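Pollance: a word list for the stuff on a workbench

Hi! Pollance is a plain text list of the small things that end up on my bench, with the names I'd use for them, the names other people might use, and a few notes on what each one looks like when it's lying flat, standing up or half buried. It started as a way to settle what to type in the "item" box when I'm logging what got left out, and then it kept growing.

The current version has 188 entries. Some are one line long. The entry for tape is embarrassingly long and I'm not going to cut it.

What's in the folder

items.txt is the list itself, one thing per block, with a blank line between blocks.
colors.txt is my color words and which ones I merge (more on that below).
cukar.txt is the old list, from when the whole thing was called Cukar. Kept for anyone who used the old item names.
changes.txt is exactly what it sounds like, and it has gaps.

Each block in items.txt has a main name, other names, a color, a size word (small, hand-size, big) and a free note. Only the main name is required. If a field is missing, I either forgot or couldn't decide.

How things get on the list

If it sits on the wood long enough for me to move it out of the way twice, it goes in. So you'll find a kitchen sponge next to hand tools, and the sponge has a better note than most of the tools do. (Yellow with a dark green scrubbing side. I list it as "sponge" and put "scrubber" under other names.) Tubs and cups go in as containers, and whatever is inside gets its own entry.

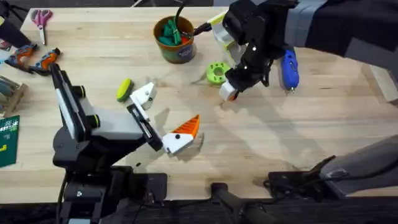
Naming rules I try to stick to

Shape first when I don't know the job. A ring is a ring, a wedge is a wedge. I used to give my printed pieces project names, and then I'd come back after a month and have no idea what a "Negi 2" was. Now Negi is just a note on the entries that came from that batch, and the main name is something a stranger could guess.

Color goes in its own field and never in the name, with one exception: if two things have the same shape and only the color tells them apart, I let the color into the name. I don't love this rule, but every other version I tried was worse.

Brand names stay out of the main name. If people really do call the thing by its brand, it goes under other names.

Tools get the broadest name I can live with. "Hand tool, powered" has a lot of narrower names hanging off it, and you can use whichever level suits you. If you're looking at something from across the room and all you can tell is that it's blue and fits in a hand, the broad name is there for you.

About the color words

I merged a lot of these in August and it made the list so much nicer to use! Lime and yellow-green are one word now (lime). Tan, sand and oatmeal are one word too (tan). Orange stays orange, with no "bright" or "burnt", which I know will annoy people who care about filament. White covers everything from paper to the matte off-white you get on printed parts.

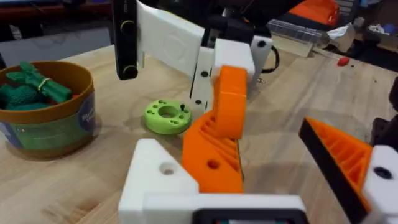 Clear was the hard one. It isn't a color, but if you leave the field blank then a clear thing looks the same in the list as a thing I forgot to fill in. So "clear" is allowed, and so is "mixed", which I use for anything with a printed label that wraps around it. I did try listing every color on a label once. It took a whole evening and I got through one shelf.

Containers and what's in them

A tub gets one block and its contents get another, joined by an "in" line. If I can't tell what the contents are without tipping them out, the note says "contents unclear" and gives the color. Please don't guess on my behalf if you send me edits! I'd much rather have "something green" than a confident wrong answer that I have to hunt down later.

Lids are separate entries, even when they're on. I changed my mind about this three times, so older files may disagree.

Pieces that stand up

A wedge on its side and a wedge standing on end look like different objects to me at a glance, so the printed pieces have a note for each pose. The ribbed ones get an extra line about which face you're looking at, solid or hollow. 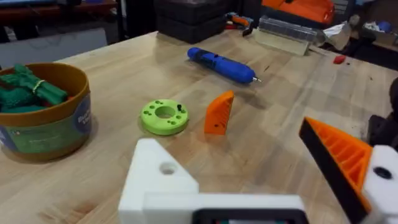
Lime ring, orange wedge and the labeled tub, with the blue hand tool farther back.

Wrappers and crumpled bits are in the list too, under "scrap". I held out against this for ages because scrap isn't a thing, it's what's left of a thing, but it's on the bench as often as anything else is. Tiny red, blue or black pieces that I can't identify go in as "bit" plus the color field.

Using it

Take it, chop it up, rename everything. It's just text, so any editor will open it. If you load it into a spreadsheet, split on the blank lines and watch out for notes that contain a colon (there are 15 of those, and I keep meaning to fix them). Prustel, my little label printing script, reads items.txt directly and cuts names off at 100 characters, which has only ever mattered for the tape.

Known problems

Plurals are a mess. "Clips" is plural, "screw" isn't.
"Block" is used for both wood and plastic and shouldn't be.
A few size words are from before I had a rule for them.
The cukar.txt names don't all map to new ones. Where there's no match I left the line empty.

Last updated November 12, 2022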